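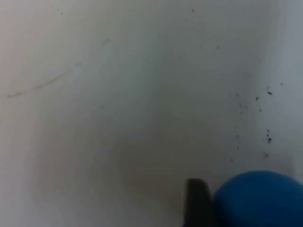
Wrist view, Hero cell: gripper finger and blue object at lower right, dark specks on the white surface.

Orkgate Hero Cell: Setup and Maintenance Record
Data card and read-me, issued 24 July 2025

Scope

This document accompanies the recordings made on the Hero cell at the Orkgate laboratory. It sets out how the cell is built, how it is cleaned and checked, and which repairs have affected the data. Users who intend to compare recordings from different periods should read the sections on cleaning and on repairs before doing so.

Contents of the release

The release holds 363 recordings. Each recording has its own folder containing the wrist camera stream, the fixed camera stream, the joint log and a short text file giving the state of the cell at the start of the session. Of these recordings, 245 were made before the cable repair described below and the remainder after it. The folder name ends in "a" for the earlier group and "b" for the later one. Folders have not been renumbered where a recording was withdrawn, so gaps in the sequence are expected.

Layout of the cell

The cell is laid out for moving small objects in and out of containers. The arm is bolted to a Prokopenko base plate, and the plate is bolted in turn to the frame under the table. No part of the mounting relies on the table surface itself. The fixed camera has its own post, so that movement of the arm does not reach it through the frame.

The wrist camera is carried on a bracket behind the gripper. The bracket has two slots, and only the inner slot is to be used. The outer slot places the lens far enough from the gripper to change the view, and recordings made that way cannot be mixed with the others.

Starting the cell

Before power is applied, the operator confirms that the emergency stop is released and that the area within reach of the arm is clear. The arm is then brought to its rest position at reduced speed. Both cameras are started and left for 300 seconds before the first recording, which allows exposure and colour balance to settle. Both settings are then locked for the rest of the session.

The Faker program is run next. It sends a stored set of joint positions to the controller without moving the arm and compares the replies with the expected values. A session does not begin until Faker reports a clean pass. Its output is saved in the session folder as check.txt and should be quoted in any fault report.

Cable routing and gripper check
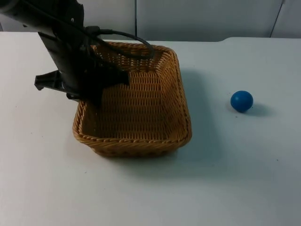 Cable slack is the adjustment most often got wrong on this cell. Too little slack pulls at the connector when the wrist turns; too much allows the loop to catch on whatever is standing on the table. The loop is therefore judged with the arm lowered over a container and not only at rest. With the arm over the wicker basket, the cable bends out across the back rim before returning to the arm, and a loop in that position must be followed by eye through a full slow turn of the wrist before recording starts. If it touches the rim at any point in the turn, the clip is moved and the turn repeated. The gripper is checked in the same position, opened wide with nothing between the fingers, so that each finger can be inspected down to its tip.

Cleaning

The white surface shows every crumb and fibre, and the wrist camera magnifies them. Specks such as those in the wrist view at the head of this document are small, but they can be picked up by tracking software as fixed points and should be allowed for when results are reviewed.

The surface is wiped with a dry lint-free cloth before each session. A damp cloth may be used at the end of the day, never between recordings. Woven containers are shaken out away from the table. Finger pads are wiped separately with a clean cloth — the cloth used on the table must not be used on the pads. The lens is cleaned with a blower only, unless a mark remains visible in the live view.

Objects are wiped and inspected for scuffs. A damaged object is replaced with one of the same colour and size, and the change is entered in the state file.

Repairs affecting the data

In April the wrist cable developed an intermittent fault. The fault showed as short gaps in the joint log, and 135 such gaps were found in the earlier group. They have been left in place and are listed in gaps.csv by folder and time. No values have been filled in. The cable and its connector were replaced together, the clip was moved further up the wrist, and Faker was run on the repaired arm before recording resumed.

The finger pads were changed at the same time. Grip force readings from the "a" and "b" folders should not be compared directly.

Known limits

Lighting in the cell is soft but not even, and shadows fall differently in the two camera views. Colour values should be treated as relative. The clocks of the two cameras are matched at the start of each session only — small drift in longer sessions has not been corrected.

Reporting faults

Reports should give the folder name, the time within the recording and the contents of check.txt. Corrections are added to changes.txt in the top folder, with the newest entry first.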